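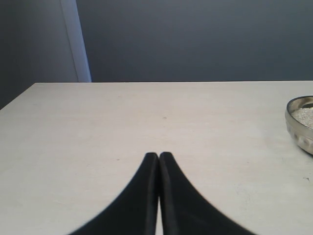 Gripper at a test table, fingers closed, with the steel bowl to the right.

Test Technician, Gripper Faults (fixed term)
Wikthorpe site
Reference: 97

Wuretti is looking for a technician to work on a repeating fault in its two-finger grippers. The fingers sometimes report that they are closed on an object when there is nothing between them. The arm then carries on with the job. In one case a finger failed to open after a stop command and the arm had to be cut off at the mains -- no one was hurt, but the arm is now run only with a second person at the switch.

The post lasts 11 months and starts in January.

You will:
- run set tests of 200 open and close cycles and log every false reading
- strip, clean and refit fingers, and check them for wear
- test the stop circuit before each shift and sign the sheet
- write a short fault report for each failure, in plain English

You will need 2 years of bench or workshop work and a working knowledge of motor drives. Experience with Mohammadi controllers is useful but training is given. You must be willing to stop a test when something looks wrong, including one run by a senior colleague.

Tests are run in pairs. There is no night work.

Send a CV and one fault report you have written (names removed) to the Wikthorpe office by 6 January 2023. Late forms will not be read.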